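Search manuals and articles
Print this page | E-mail this page

Domine Two-Arm Tabletop Kit: Set-Up Guide
Section 4. Laying Out the Table and First Pick

January, by Amber Inskip

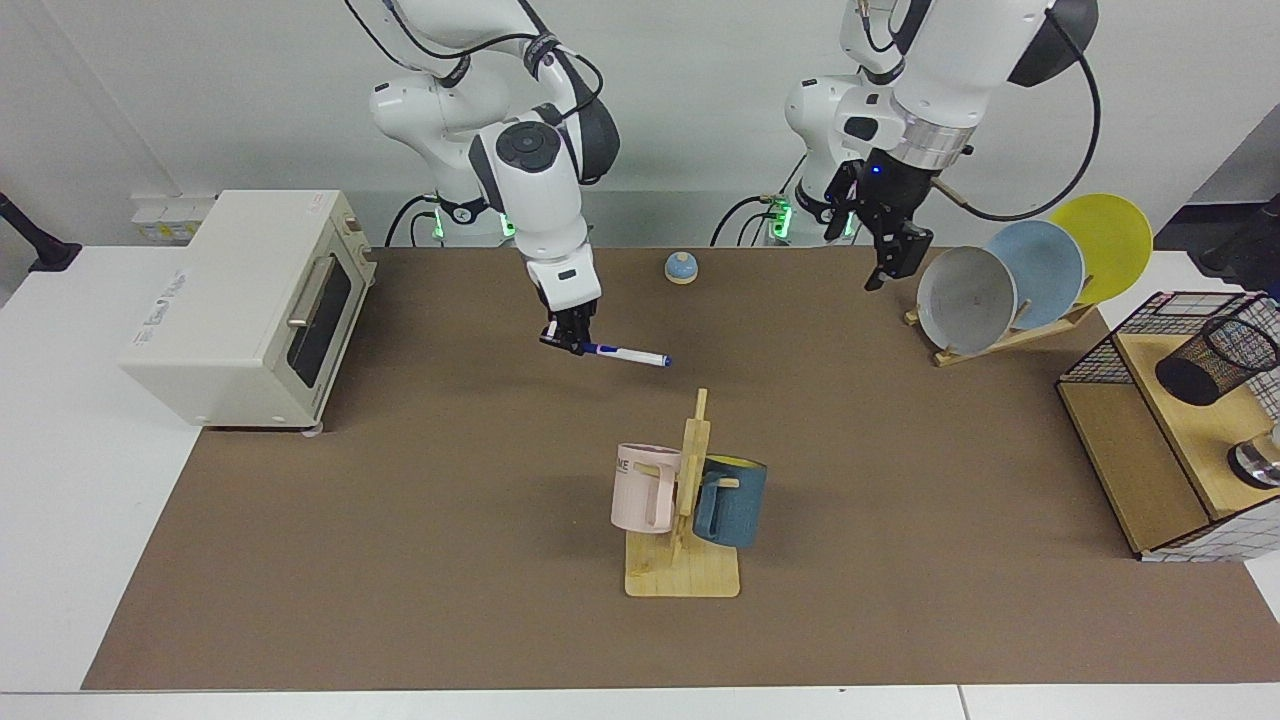
Before you start this section, both arms must be bolted down and the Domine software must have passed the link check in Section 3. Set aside an hour for the steps below. A second person is useful for steps 5 through 8 but is not required.

4.1 Preparing the work surface

1. Lay the mat flat on the table and push out any folds toward the edges. A ridge under the mat will throw off the height reading.

2. Wipe the mat with a dry cloth. Do not use spray cleaners near the arm bases.

3. Check the cables on each arm. Every cable needs enough slack for the wrist to turn fully in both directions. Move the wrist by hand with the power off and watch for pulling at the connectors.

4. Plug both arms into the same power strip. Turn on the right arm first, then the left. Wait for the base lights on both arms to turn steady green.

Note: "Right arm" and "left arm" always mean the robot's own right and left. If you stand in front of the table facing the bases, the right arm is on your left. The labels in the software follow the same rule.

CAUTION: Keep hands, sleeves and hair clear of the table whenever the base lights are green. The arms can move without a warning tone.

4.2 Placing objects

5. Put large, heavy items at the sides of the table. A toaster oven, a shelf or a dish rack should stand where neither arm has to reach over it to get to the middle.

6. Turn any item with a door so that the front is open to the work area. Leave room for the door to swing.

7. Place racks and mug trees with all their feet on the mat. Hang mugs on the pegs with the handles fully seated. A mug that tilts a little is fine. A mug that swings freely should be hung again.

8. Place small items, such as a pen or a desk bell, near the center, between the two arms. Leave at least one gripper width of open mat on either side of each item.

Note: Shiny metal cups and clear containers are harder for the software to find. For your first session, keep them out of the task.

4.3 Running the first pick

The kit comes with a short task named Kettle. It does not need a kettle. It was named after the first object it was tested on, and the name stayed. We suggest a capped marker pen for the first run.

9. In the task list, choose Kettle, then Right Arm Only. The left arm will hold its position with the gripper open.

10. Click on the pen in the table view. Set the grip force to 10.

11. Press Start. The right arm lowers, closes on the pen, lifts it a short way and holds.

12. Check that the pen stays level between the fingers. If one end drops, press Release, move the grip point closer to the middle of the pen and repeat step 11.

13. Press Return to set the pen back down.

CAUTION: Do not take an object out of a closed gripper by hand. Use Release.

4.4 If something goes wrong

Error 29: The arm has met something it did not expect. Press Stop, clear the area and go back to step 9.

Error 579: The height reading does not match the mat. Flatten the mat and run the link check again.

Gripper closes on air: Lower the pick height one step at a time. If three steps make no difference, repeat the table view set-up in Section 3.

Base light does not come on: Check the power strip and then the plug at the arm base. Do not open the base. Contact Trolville support and ask for Mohsin Sethi or the on-call technician.

4.5 Service reminder

Inspect the finger pads after every 1,000 picks. The count is shown under Arm, then Wear. Replacement pads are sold in pairs, and both pads on a gripper should be changed together.

Go on to Section 5, Two-Arm Tasks, after the right arm has finished the pick without an error. Then run steps 9 through 13 again with Left Arm Only selected.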